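NIRNETGATE SHARED WORKSHOP
Minutes of the general members' meeting, 3/19/23

Held in the upstairs room at Nirnetgate. The chair opened the meeting once the heating had been sorted out. Apologies were received from four members and are on file with the office.

1. Minutes of the last meeting

Accepted with one correction. Under "Loading door," the words "to be repaired" should read "to be replaced." The repair was tried and did not hold.

2. Matters arising

Loading door. Verstraete has quoted for a new door with a manual chain and for one with a motor. Members near the door said the motor would be worth the extra money in winter. Others pointed out that the old motor was the part that kept failing. The meeting agreed to the manual chain. The office will place the order and post the fitting date on the board by the stairs.

Noise from the extraction fan. The fan has been remounted on rubber feet. The two benches closest to it report that it is better but still loud at the high setting. Members are asked to use the low setting unless they are sanding.

Lost keys. One set has been handed in. The other has not, and the side lock will be changed. New keys will be given out against a signature, and the old ones must come back at the same time.

3. Rent and service charge

The office reported that the landlord, Flestudar, has sent the figures for the coming year. The rent stays where it is until August. The service charge goes up by 8 percent, mostly on account of the insurance on the building. Split across the benches by floor area, this comes to an extra $4 a month for a standard bench and more for the corner units.

A member asked whether the charge could be split by use instead, since some people are in every day and others come in twice a month. There was a long discussion. Those in favor said floor area is a poor guide to how much power and heat a member uses. Those against said that metering each bench would cost more than it saved and would lead to arguments. It was also said that a member who comes in seldom still has their bench kept for them. No vote was taken. The office will ask Flestudar whether separate meters are allowed under the lease at all, and the item comes back next time.

4. Small orders and packing work

Several members now take on packing, sorting and light assembly for outside firms, and the meeting went over how this fits with the rules for the shared tables. The present rule says a shared table may be booked for half a day at a time. Packing jobs often run longer, and having to clear a table at midday and set it up again costs the member an hour.

Agreed: a shared table may be booked for a full day for packing work, up to two days running, if it is put in the book the week before. Goods may not be left on the floor between the tables. Cartons waiting for pickup go in the bay by the loading door and are to be marked with the bench number.

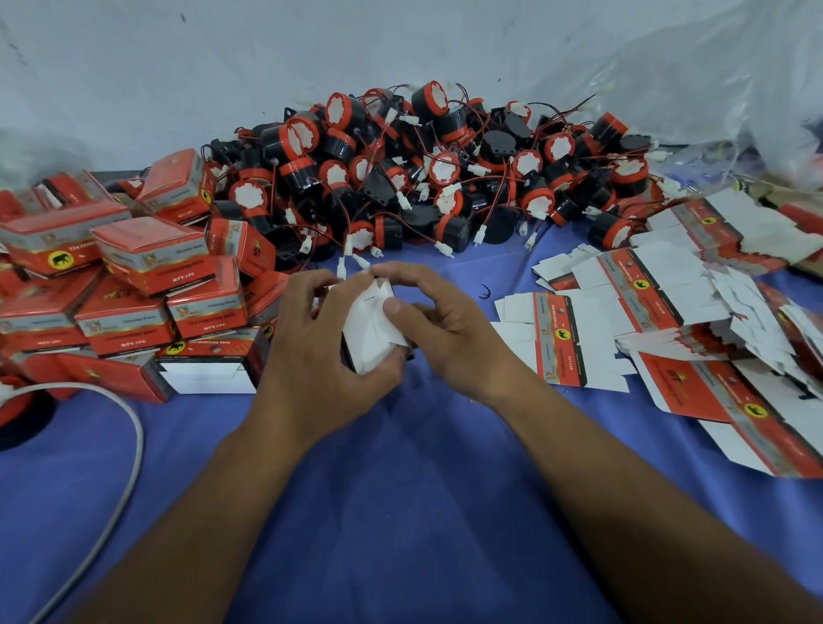 5. Freight and pickup

The contract with Zollesent for the shared pickup runs out in August. Over the past year 159 shipments went out under it, fewer than the year before. The price per parcel depends on the total, and the office expects a higher rate if the numbers keep falling.

One member has been using a different carrier and was happy with the price but not with the pickup times, which changed from week to week. Another said the Zollesent driver knows the building and will wait a few minutes, and that this is worth something. The meeting asked the office to get two other quotes and to bring them back before the contract is due.

Members were reminded that parcels must be labeled before the driver arrives. Last month the driver left without three parcels that had no labels on them, and the complaint that followed was not a fair one.

6. Table covers and cleaning

The shared tables get scratched and stained. It was suggested that each be given a fitted cover, paid for from the general fund. The meeting was in favor of covers on the tables used for packing and hand assembly, and against them on the two tables used for gluing, where a bare top is easier to scrape. Whoever books a table shakes out the cover at the end of the day.

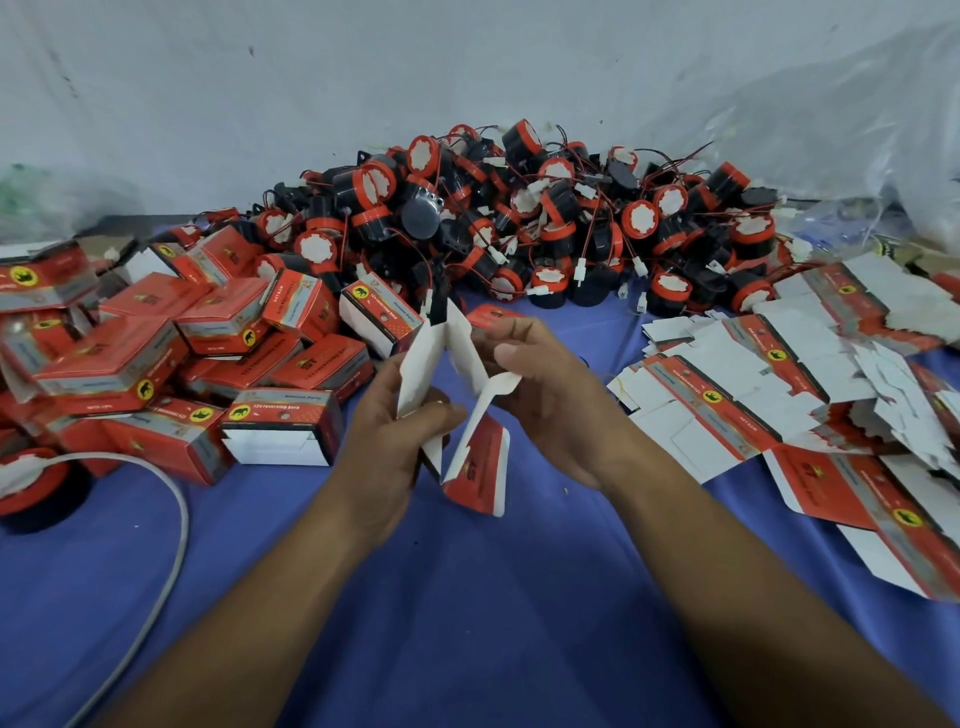 The cleaning rota was then gone through. It has gaps in it, mainly on the late shifts. Benches 1 to 6 will take the first week of each month and the rest will follow in order. Anyone who cannot do their week is to arrange a swap and write it on the rota – telling someone in the hallway does not count. Cardboard goes in the flat bin only after it has been broken down. Printed and plain board can go in together.

7. Open day

There was support for holding an open day again, though the last one was thinly attended. It brought in 80 visitors, and many of them came in by mistake looking for the furniture sale across the yard. A sign at the gate would help. Bench holders who want to sell on the day should tell the office so that the tables can be shared out fairly. The date is left open until the loading door has been fitted.

8. Any other business

The kettle in the upstairs kitchen trips the breaker when the microwave is on. A notice will go up, and the electrician will look at it on the next visit.

A request for more bike hooks was noted. There is space for them along the north wall if the old shelving comes out. The shelving is free to any member who will take it away.

The waiting list for benches is open again. Current members who want to move to a different bench have first choice, and should put this in writing.

The next meeting will be announced on the board by the stairs. Items for the agenda go to the office in advance.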